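Kapitel 4: Greifen von Trinkgefäßen – Regeln für den Tischaufbau und das Arbeiten neben dem Arm
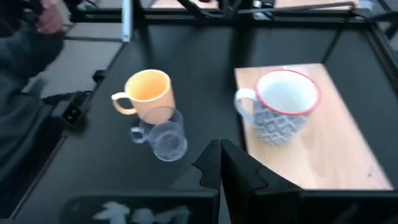

Bevor es losgeht, ein Wort zur Verbindlichkeit. Alles, was unten als Schritt nummeriert ist, gilt bei uns für jeden, der am Tisch arbeitet, auch für mich und auch dann, wenn es »nur ein kurzer Test« ist. Die Hinweise dazwischen sind meine Erfahrungen, da darf man gern anderer Meinung sein (Witold Dudek ist es regelmäßig, und manchmal hat er recht). Stand dieser Fassung: 1. Juni. Die alte Fassung vom Februar bitte wegwerfen, dort stehen noch die Greifkräfte für die früheren Finger.

4.1 Tisch vorbereiten

1. Programm anhalten und den Arm in die Parkposition fahren. Erst wenn Clolleo »Halt« anzeigt, greife ich über den Tischrand.

2. Tischplatte mit einem trockenen Tuch abwischen. Auf der schwarzen Fläche sieht man Wasserflecken sofort, Fettfilm leider überhaupt nicht, also lieber einmal zu oft wischen.

3. Alles wegräumen, was nicht in der Objektliste steht. Stifte, Schraubendreher, das eigene Handy!

4. Das Holzbrett auflegen, falls die Aufgabe eines vorsieht. Es darf schräg liegen, das ist sogar erwünscht, aber es muss satt aufliegen und darf nicht kippeln.

Hinweis: Wer das Brett jedes Mal brav parallel zur Kante ausrichtet, bekommt am Ende ein Programm, das nur mit parallelen Brettern klarkommt. Mir ist das mit dem Vorgänger von Clolleo passiert, und ich habe einen ganzen Nachmittag den Fehler in der Kamera gesucht.

4.2 Becher aufstellen

5. Jeden Becher vor dem Aufstellen in die Hand nehmen und Rand und Henkel auf Risse abtasten. Angeschlagenes kommt in die Kiste unter dem Regal und wird nicht mehr benutzt.

6. Becher leer und aufrecht hinstellen. Gefüllte Gefäße sind ein eigenes Kapitel (Kapitel 13), bitte nicht auf eigene Faust ausprobieren.

7. Henkelrichtung ins Protokoll eintragen. Zeigen alle Henkel in dieselbe Richtung, so wie bei den drei Bechern im Bild, dann steht dort »links« oder »rechts«, immer von der Kamera am Greifer aus gesehen.

8. Glas und Keramik dürfen dicht beieinanderstehen, auch so, dass das eine das andere teilweise verdeckt. Dann aber im Protokoll »Überlappung« ankreuzen.

Vorsicht: Der Glasbecher ist unser Sorgenkind. Durch seine Wand schaut der schwarze Tisch durch, und wenn dahinter der orange Becher steht, schimmert der auch noch mit. Greifversuche auf Glas laufen deshalb ausschließlich mit der Geschwindigkeitsstufe 2. Höher geht technisch, ist bei uns aber nicht erlaubt.

4.3 Mensch am Tisch

9. Wer neben dem Tisch steht, trägt eng anliegende Ärmel. Weite Strickjacken, Schals und baumelnde Ausweisbänder bleiben am Haken.

10. Hände nur zur eigenen Tischseite hin bewegen und nie zwischen Finger und Becher halten – auch nicht, um einen wackelnden Becher zu retten. Ein Becher kostet ein paar Euro. Fallen lassen!

11. Vor jedem Start laut »Fahrt« sagen und auf die Antwort warten. Klingt albern, man gewöhnt sich nach einem Tag daran.

12. Der Nothalt liegt in Reichweite der Person am Tisch und nicht in Reichweite der Person am Rechner. Bitte nach jedem Umbau prüfen, das Kabel wandert gern hinter den Rechner.

Hinweis: Die Alarcón-Finger haben gestufte Kanten. Daran bleibt man mit Stoff leichter hängen, als man denkt, und beim Reinigen mit dem Lappen sowieso. Ich nehme dafür inzwischen einen Pinsel.

4.4 Probelauf und Freigabe

13. Einen Leerlauf ohne Greifen fahren, Finger geöffnet, über allen Bechern.

14. Danach jeden Becher einmal greifen, anheben und wieder abstellen. Rutscht einer, die Greifkraft in Prestano um eine Stufe erhöhen und den Leerlauf wiederholen. Bitte nicht gleich auf Maximum drehen, Keramik verzeiht das selten.

15. Lauf freigeben und Kürzel eintragen. Ohne Kürzel zählt der Lauf nicht. Witold streicht ihn beim Durchsehen, da hilft auch kein Kuchen.

Störungen, bei denen der Arm von selbst anhält, stehen mit ihren Codes in Kapitel 5. Den Code 2136 bitte zusätzlich an Lolex melden und den Arm bis zur Rückmeldung ausgeschaltet lassen.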